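Kit care: folding and storing printed jerseys between seasons

The club's 42 match sets come back in by the end of the month, and most will sit in storage until February. Last winter six jerseys were withdrawn for cracked numerals. All six had been stored with a sharp crease running straight through the print. The notes that follow replace the sheet handed out with the Fahmy order.

Check the label before washing. The current red sets are polyester and go in at a cool setting, inside out, with no fabric softener. Softener leaves a film that weakens the bond between print and cloth. Do not tumble dry. Hang by the hem, and leave the shirt until the ribbing at the neck and armholes is fully dry. Ribbing is thicker than the body and holds water longer – a shirt that feels dry across the chest can still be damp at the collar.

Fold on a flat surface large enough to take the whole garment. A bed or a wide sofa seat will do if the surface is firm. Smooth the body from the center outward, then bring the lower part up. The first fold should fall below the numerals where the cut allows it. If the fold has to cross a number, keep it soft and do not press it down. Turn the armhole trim in last, with the stripes lying flat.

Shorts are folded separately. Lay the waistband flat, bring one leg over the other, and fold once toward the waist. Do not tuck the shorts inside the jersey. The elastic leaves ridges in the print over a long storage period.

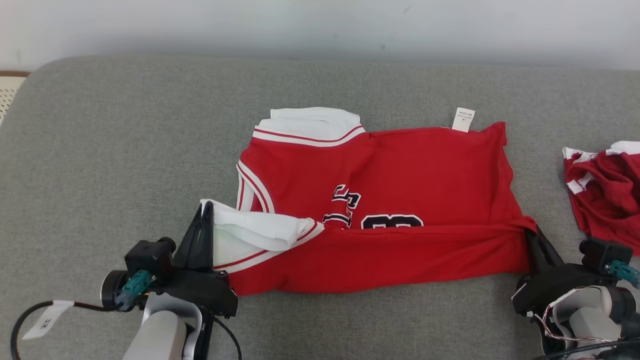
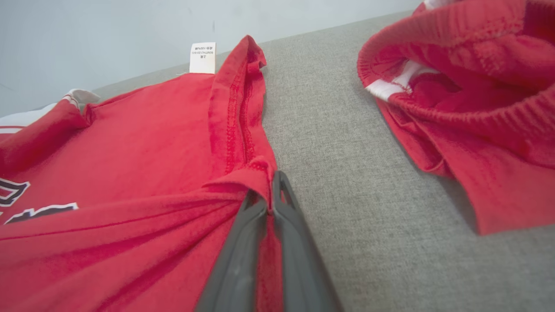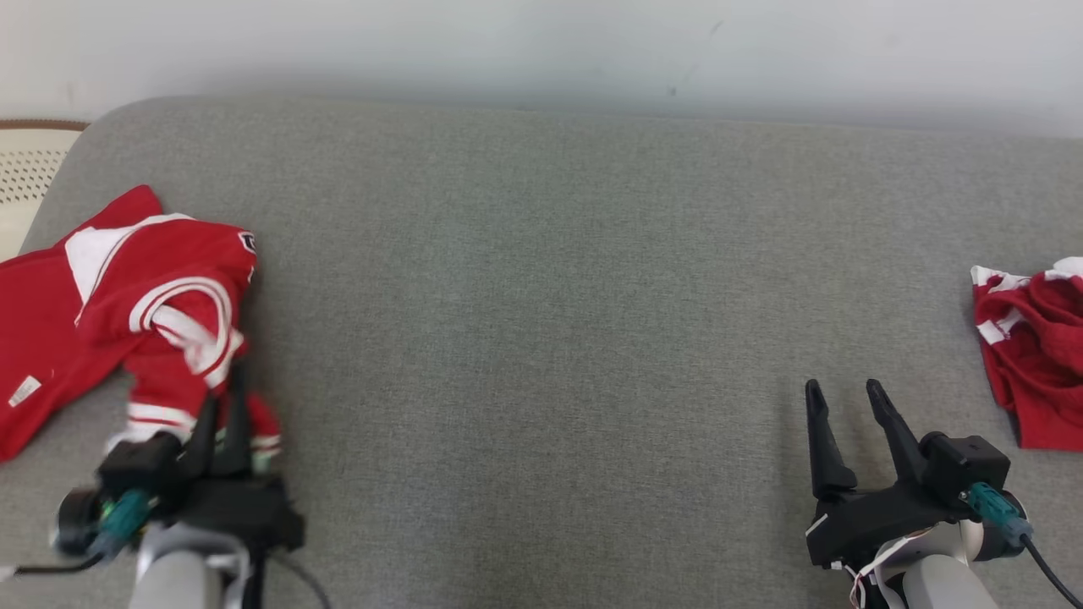 Red jersey on gray upholstery.

Sets should be stacked no more than six high, with a sheet of plain tissue between each printed face and the next. The Lukell boxes hold one stack each. Write the set number on the short side of the box, where it can be read from the aisle in the Gruverthorpe store. Plastic bags are not to be used, as they trap moisture and the white trim yellows.

Report missing labels or lifted print on the return slip. Repairs go to Prarkus in one batch, and turnaround is around 2 weeks.

Comments

Horácio Nogueira
Does the tissue need to be acid-free? I have a roll of ordinary white left over from the move.

Ilgın Tuncer
Ordinary white is fine for one winter. Avoid anything colored.

Horácio Nogueira
Thanks. Box 683 has a split corner, so I have taped it for now.

This site uses cookies to remember your newsletter preferences. Accept | Manage settings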